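News > Fire & Rescue > Interviews

Garnet Bouchard knows where the water is

By Skye Morrison
February 17, 2023

21 shares | 4 comments

I got to the Fliltdale fire station early and Garnet Bouchard was already in the lot with a hydrant wrench over her shoulder, asking if I had brought boots. I had not brought boots. She found me a pair (two sizes too big, left one with a hole) and we spent the first part of our interview stomping through old snow on Zamani Road, looking for a hydrant that the town map swore was there.

"It's there," she told me. "It's just not where the map says. The map was drawn by somebody sitting indoors."

Bouchard is the department's water supply officer, a job I did not know existed until last month. If you've only ever thought about firefighting from the hose end, like me, it takes a minute to see how much work goes on at the other end. The town has 329 hydrants. She is in charge of knowing whether each one opens, how much it flows, and what's wrong with the ones that don't. Then there's everything past the edge of town, where the water mains stop and the department has to bring its own.

She grew up out there, on the Medurska side of the river, and remembers a neighbor's barn burning when she was nine. "They got there fast. I remember how fast they got there, and then I remember the truck running dry. My dad and the neighbor were filling milk cans from the creek. I didn't know what I was looking at, but I never forgot it."

She joined the department at 21, drove the tanker for years, and took over water supply when the last officer moved to the coast. He left her a shoebox of index cards. She still has it and let me flip through – tiny pencil handwriting, a flow number, and then notes like "stiff" or "ask Mrs. at blue house, dog." She loves those cards. She has also spent most of four winters replacing them.

What a flow test looks like

I figured a flow test meant turning the thing on and seeing if water came out, and Bouchard was very patient with me. You need two hydrants, she explained. You put a gauge on the first one and read the pressure with everything closed, then you open the second one up and read the gauge on the first again while the water runs. The drop between the two readings tells you what the main can really give you.

"A hydrant can blast water and look great and still be on a tired old main," she said. "You put two engines on it and it folds. I want to find that out in March with a clipboard, not at night with people standing on the lawn."

Her worst stretch is the east end, where some of the pipe is four inches across and has been in the ground longer than anyone at the water department can say. She's been asking for a bigger main there for years. The town's engineer, Sepehr Kazemi, told me by phone that he agrees with her completely and that it comes down to digging up a state road. "Garnet sends me her numbers every spring," he said. "I have them pinned over my desk. I don't need to be convinced, I need a permit."

In the meantime, the east end gets a tanker on the first call, every time, hydrants or no hydrants. That was her rule and the chief signed off on it. Crews grumbled at first because it pulls a truck away from the river side. I asked if they still do and she laughed. "They're firefighters. They'd grumble about free lunch."

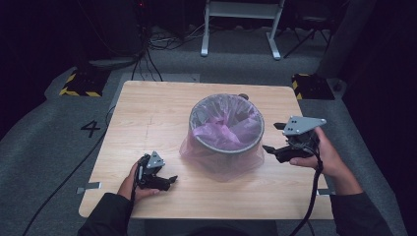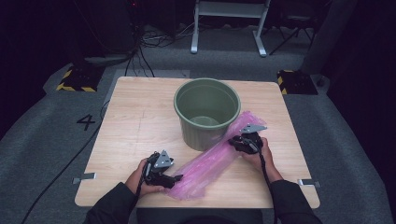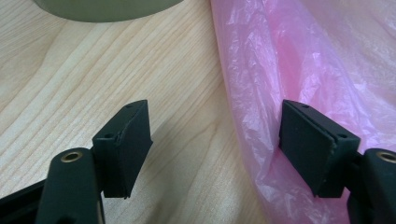
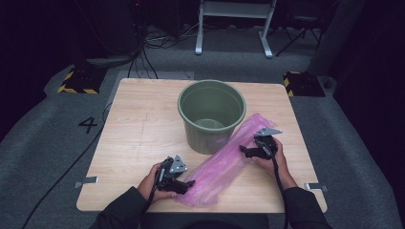
Ponds, pools and one very deep ditch

Out beyond the mains is the part of the job she'd talk about all day, and I more or less let her. Rural water supply is a shuttle. One engine sits at the fire and pumps from a folding tank, tankers dump into the tank and drive off, and somewhere down the road another pump is pulling from a pond or a creek to fill them back up. If the loop is too long, the folding tank runs low and everyone at the fire notices right away.

So she drives around looking for water. Farm ponds, the old Brovel quarry, a drainage ditch off Route 40 that she swears is deeper than most of the ponds. She knocks on doors and asks to put in a dry hydrant, basically a pipe that runs from the road down into the pond so the engine can hook up without sinking to its axles in somebody's field.

Mohammed-Awal Antwi said yes the first time she asked. He raises sheep out past the quarry, and the dry hydrant on his pond went in last fall. "She drank three cups of coffee and drew the whole thing on the back of a feed bill," he told me. "I said, will it bother the sheep? She said no. It doesn't bother the sheep."

Not everyone's that easy. One landowner has turned her down five times, very politely, and she plans to go back when the ground thaws.

I also talked to Shahram Mousavi, who drives the newer tanker and has done more laps in her drills than he cares to remember. The last big one was in the fall, and she had them running until the backup alarms were still beeping in his head at bedtime. "She stands there with a stopwatch and she doesn't say anything," he said. "That's worse than yelling."

If there's a hydrant by your house

I asked what she'd like regular people to do, and she had her answer ready. Dig it out when it snows, three feet all the way around, with a path to the street. Don't plant anything in front of it (she has strong feelings about ornamental grass). Don't paint it to match your shutters, since the color of the cap tells the crew how much flow they'll get. And call the station if you see one leaking or leaning.

As for the one on Zamani Road, we did find it. It was on the other side of the street, behind a hedge, under a good foot and a half of plowed snow. Bouchard dug, I held the clipboard, and she crossed out the old location and wrote in the new one. Then she looked up the road and said there was supposed to be another one by the church.

Comments (4)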